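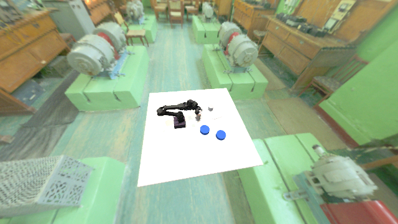

The 83-foot motor yacht Gurkis has been relisted by Prekitz after a winter refit at the Harahap yard. Listing agent Ferhat Kozan confirms that the central agency moved in February and that the previous asking price no longer applies. The main work was a new helm console and a rebuild of both generators, each now showing fewer than 1,000 hours. Kozan's layout for the saloon calls for two low round tables, solid blue with flat tops and a darker rim, much like the blue discs toward the front of the white board. They replace the fixed dining table, and the deck sockets for the old pedestal have been plugged.

Accommodation is unchanged: eight guests in 4 cabins, with crew quarters for 3 forward of the engine room. The hull is aluminum, last surveyed at haul-out. Thickness readings were within limits except for one plate near the port sea chest, which was cropped and renewed. The survey report is available to buyers on request.

Also at Prekitz, the sailing ketch Biltent is under offer, subject to sea trial. Kamarul Hidayat represents the buyer. The mainmast was pulled for inspection and the standing rigging renewed, but the mizzen rigging is original and is excluded from the rigger's certificate.

Gurkis is afloat and can be viewed by appointment. Shore power at the berth is limited, so air conditioning can be shown on one zone at a time.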